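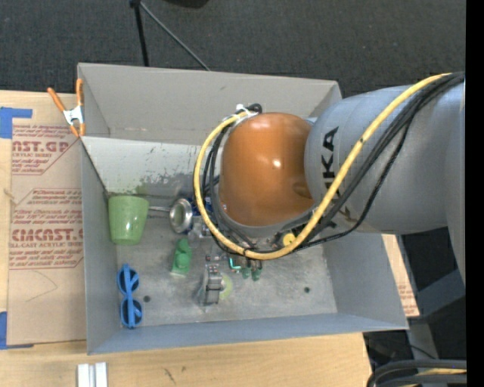 Notebook > Bin picking > Grasp planning

April 16, 2019
Nurhan Yüksel

Picking up from the wall-collision problem. The planner still rejects too many grasps near the sides of the bin. The collision model has the walls vertical, and the real ones flare outward, so it throws away approaches that have clearance. Replaced the box with five tapered slabs measured off the rim and the floor. Planning time per candidate did not change enough to matter.

Cable bundle: the swept volume in the model was a cylinder along the last link. The cables loop well outside that at the orange joint housing. Added a second, fatter capsule there and a limit on wrist rotation. The limit costs us some grasps on the near wall. Rostami wants a proper cable model; I would leave it until the limit hurts.

Perception, same object set (cup, ladle, sunglasses, small green figure):

- Green cup on its side: segmentation fine. Top candidates sit on the rim, as wanted.
- Ladle: depth drops out on the shiny bowl. The handle survives as a broken line of points. Raised the gap tolerance in clustering so the pieces join.
- Sunglasses in the corner: lenses come back as two objects. Merge step needs the color image, depth alone won't do it.
- Floor holes: each one produces a small false edge. Masked both by position in the bin frame. This breaks if the bin shifts, so redo the mask after any recalibration.

Sampler now draws 1,000 candidates, keeps the best 300 after the collision check, and passes 24 to the full planner. Before today it passed 14, and when all of them failed on wrist limits it returned nothing and logged it as "bin empty". Split that into two return codes. Anyone reading logs from January should treat "bin empty" with suspicion.

To do: rerun the saved point clouds through the new wall model, check the merge step against the cup.

Recent entries
Pleltine: gap tolerance in clustering
Hand-eye calibration, second attempt
Saltinport log format
Wrist limits and the cable capsule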